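Thread: Cloth folding demos - where do you cut the episode?
Board: Data collection / Handheld grippers

yosagie
We are at 2,874 episodes of garment handling on a bed, collected with handheld grippers, one per hand, each with its own wrist camera. Policy training starts in December. Before that I have to settle a trimming rule and I'd like opinions from people who have been through it.

Current rule: the episode starts when either gripper closes past 2 mm from its rest opening, and ends when both have been open and still for a set time. The trouble is the approach. Operators hover over the cloth before committing, and the close trigger throws all of that away.

jmulder
Keep the approach. If you cut at first closure, the policy never sees how to get from a free pose to an edge. You'll get something that folds well when you start it on the hem and wanders everywhere else.

Y_Birhane
Disagree, partly. Hover time is the noisiest part of human data. One of our operators at Skyrme would hold still over the cloth while deciding which edge to take, and the policy learned to hold still. We ended up trimming any segment where tip speed stayed under a threshold, wherever it fell in the episode.

jmulder
That's a pause filter. Separate question from where the episode starts.

Y_Birhane
It's the same question if the pause is at the start.

peixoto_a
Can you post some views, yosagie? It matters how much background the wrist cameras pick up during the approach.

yosagie
Blue cloth task, bed setup, one view from each of two moments:

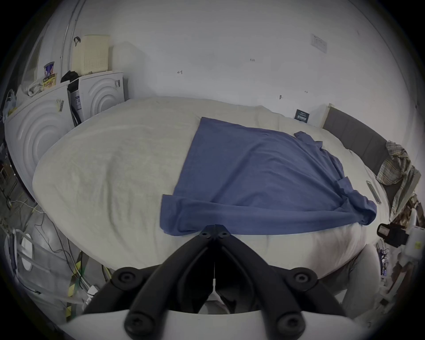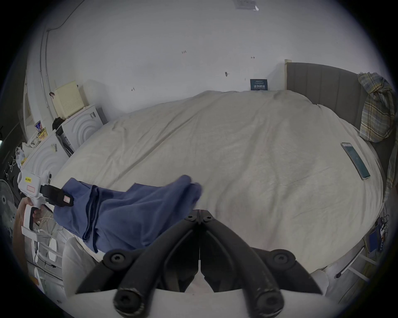 My worry with keeping the full approach is pose tracking. We run visual-inertial SLAM per gripper, and the two trajectories have to be registered to each other before the relative pose means anything. When both tips are down in the fabric the map is starved, and the early seconds are often where the two tracks get tied together. So from the tracking side I want the approach, and from the policy side I'm not sure.

L_VanDijk
Then you have two different cuts. Run SLAM on the raw recording, store poses for all of it, and trim afterward for training. I don't see why the training cut should limit what the tracker gets.

yosagie
Storage, mostly. Our ingest tool (Orkden) trims on upload and drops the rest. I can change that, but the episodes already uploaded are gone outside the cut.

peixoto_a
How many did you lose tracking on?

yosagie
169 flagged for a jump in relative pose between grippers. I haven't sorted them by cause.

peixoto_a
Sort those first. If most of the jumps are within the first second after the cut, your trigger is the problem and the debate above is moot. If they're spread out, it's texture. A plain bedspread gives you very little at close range.

jmulder
Agree with that. Also log the gripper opening width at the cut. We had a batch where a loose finger mount shifted the zero, and the trigger fired before the operator had moved.

Y_Birhane
I'd still run the ablation. Train on about 400 episodes with the full approach and the same ones with pauses removed. Same seed, same eval start poses. It's a cheap run at that size.

jmulder
Start poses need to include some well off the cloth or you won't see a difference.

Y_Birhane
Fine, yes.

yosagie
Plan for now: turn off trim on upload, sort the flagged set by time of jump, then run both versions. Raw files go to the Workach server until it fills up. Will post the histogram when I have it.

L_VanDijk
Post the per-gripper counts too. If it's all one hand, check the clock sync on that unit before you touch anything else.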